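Chapter 4
What Does a Survey Measure?
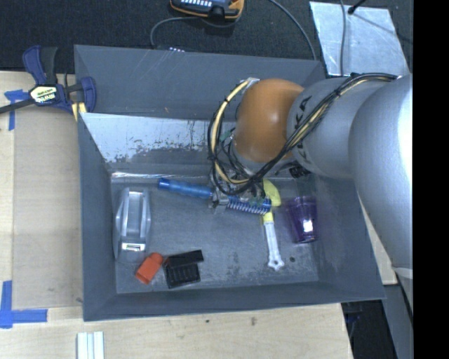 Most of us have been told that a survey "found" something. Be wary of that verb. A survey finds what people were willing to tick on the day, in the order the boxes were printed.

Take the Grollonthorpe study, in which 116 residents were asked whether their neighbourhood was friendly. Only 32 sent the form back. Kartini Osman, who wrote it up, reported strong community feeling. Perhaps so. But would a resident who disliked the place bother with the postage?

Slamet Ismail later defended the result on the grounds that the answers were consistent. So is a stopped clock. In this chapter we look at who answers, who doesn't, and how the wording of a question can colour the reply.

4.1 The missing respondents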